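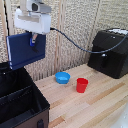 Dropped objects are the boring end of robot safety, and I'll admit I drove out to Boveck hoping for something with more sparks in it. What I got was a long chat with the engineer who looks after the Pastarine rig, a pick-and-place arm that tidies ordinary household bits and pieces into a bin, and by the end of my second coffee I was hooked. It's a homey sort of setup, with a woven screen at the back and a pale wooden tabletop with a little blue bowl and a red cup on it. The notebook the gripper is holding over the black bin is the sort of thing that caused all the bother. "Dark, flat, plain cover," the engineer told me, a bit wearily. "I have come to dislike dark, flat things with plain covers."

The fault first showed up in August, on a long unattended test. The arm had done 3350 picks with hardly a grumble (the log does have a few grumbles, but I was told those were the usual ones). Then it picked up a notebook, lost its grip on the way over, and carried on as if the thing was still in its fingers. It swung across, lowered itself very carefully over the bin, opened up, let go of nothing at all and reported a successful placement.

"It was so polite about it," the engineer said. "That's what got me. If it had stopped and thrown an error I'd have had my lunch."

The notebook had landed on the floor just inside the line where people walk. A notebook on the floor is no drama, but the same arm handles cups, and Mac Suibhne, the firm that runs the site, was quite rightly asking what would happen with something heavier. So the rig was switched off and the engineer started reading.

I asked how a robot can fail to notice that its hand is empty, because it sounded a bit daft to me. I got a very patient answer. There are two checks. One is how far apart the fingers are, and the other is a little camera down at the wrist which looks at whatever's being carried. With a thin notebook the fingers are nearly shut anyway, so the first check doesn't tell you much. That leaves the camera.

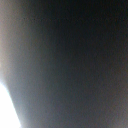
Photo: Pastarine project, wrist camera

"People expect a lovely view from down there," the engineer said, turning the laptop around for me. "When a surface is right up against the lens, you get murk. Grey, black, some glare down one corner if the light's getting in. I can stare at one of those all afternoon and not tell you what I'm looking at."

I had a go and couldn't either! I said it looked like the inside of a coat pocket, which was kindly received.

So the software had been taught, in a rough and ready way, that murk meant "holding something" and a clear view meant "empty". That works fine as long as the picture is fresh. On the day of the drop, it wasn't. The camera had stopped sending new images partway through the move, and the small box of code that passes them along (it's a module called Stutell, and I was asked to make it clear that it was written in-house and the blame is in-house too) kept handing over the last one it had. The last one was murk. As far as the arm knew, it was hugging that notebook the whole way to the bin.

"Every image has a time stamp on it," the engineer said. "We were saving the time stamp. We just weren't reading it. I found that at night, on my own, and I said a word."

Why the camera stopped is the part they're less sure of. The favourite theory is the cable. It leaves the side of the gripper housing and hangs in a long, loose curve, and at one particular wrist angle it gets a tug near the plug. They managed to make the dropout happen again by hand, wiggling it, but never on command from a normal run. "I'd say I believe the cable story," I was told, "and I'd also say I wouldn't bet my car on it."

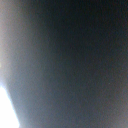

The fix for the stale images took an afternoon, once they knew. If the newest picture is too old, the arm now stops where it is, keeps its fingers shut and waits for a human being. The part that took weeks was the arguing. Should it stop in mid-air, where whatever it's carrying might fall further? Should it creep down to the table first, and if so, how does it creep down safely when it's half blind? They went with stopping dead, and the engineer still isn't fully happy about it.

"If you're standing next to it, a still arm is an arm you can read," was the reasoning. "I don't want it making clever decisions at the exact moment it's lost an eye."

They've also changed what counts as proof. Murk on its own is no longer good enough. After opening the fingers over the bin, the arm has to back off and get a clear view before it can log a placement, and if it never saw the view change, the pick is marked as unknown. That made the success numbers look worse straight away, and I gather there were some long faces at Mac Suibhne over that. The engineer was unbothered. "Some of those old successes were guesses. I'd sooner have the honest number and a grumpy meeting."

They've done 1950 picks since the change, and the new stop has kicked in on a few of them, mostly with the wrist bent at that same awkward angle. A shorter cable with a proper clamp is on order. Until it turns up, the rig only runs with a person in the room, and the floor inside the walkway line gets checked at the end of every session, notebooks included.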